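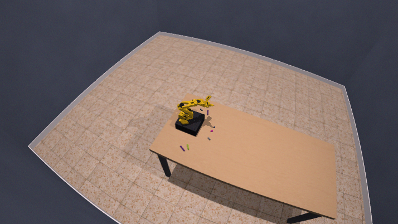 Bench Tips I Brought Home from the Futska Open Day

Dec 25, 2018

The house is full of people napping off lunch, so I'm finally typing up my notes from November. Futska opened its doors for an afternoon, and I drove over to Filbridge expecting to look at robot arms and eat free cookies. I did both! But I also came away with a page of ideas for my own garage bench, and that's what I want to get down before I lose the envelope I wrote them on.

The demo I liked best was on a big screen at the back. Before they let an arm loose on a real job, they run it in simulation first: a yellow arm at the end of a long wood table, a few little sticks and blocks lying near its base, and plenty of clear tabletop off to the right. The guide told us they might run the same pickup 1000 times on the computer before anybody plugs in a motor. I stood there thinking about my bench, which has not had a clear foot of surface on it in years.

So, the tips.

Keep the work close. All the small pieces in the demo were down at the arm's end of the table. I had my screws on the far shelf and my drivers by the door (don't ask me why). Now whatever I need for the job goes within reach of my stool before I sit down, and the rest stays put away.

Leave the other end bare. I mean really bare, no coffee, no mail. I marked off the right half of my bench with painter's tape and I don't set anything there until it's finished and ready to go in the house. It took me a couple of weekends to stop cheating.

Use color. Purple, lime green and bright pink show up beautifully on light wood. The dark and gray bits you have to hunt for a little. I dabbed leftover nail polish on my hex keys and my tiny drill bits, one color per set. Let it dry overnight or it'll come off on your fingers.

Watch your shadow. The arm threw a big branching shadow right onto the tabletop, and I do the same thing with my own elbow every evening. Move your lamp to the side opposite your working hand. If you have two cheap lamps, use both, one on each side and a bit behind the work.

Do a dry run. Before gluing anything, go through all the moves with the cap still on the bottle. Pick up each part, set it in place, reach for the clamp. I tried this on a wobbly chair and found out my clamp was too short, which would've been a sticky mess with glue already on there!

Open wide before you reach. This one came from the guide, who said a gripper should be open before it gets near the part. Same with tweezers and pliers. I used to poke around with them half closed and send little springs across the floor.

They also had a table of giveaways by the exit, and I got a parts tray from Melnychuk with 20 compartments. I've filled 11 so far, mostly with washers. My neighbor says the Fisell trays have deeper cups, so I may look for one of those after the holidays.

If you've got a trick for keeping track of drill bits that doesn't involve nail polish, leave it in the comments. I'm almost out of the pink.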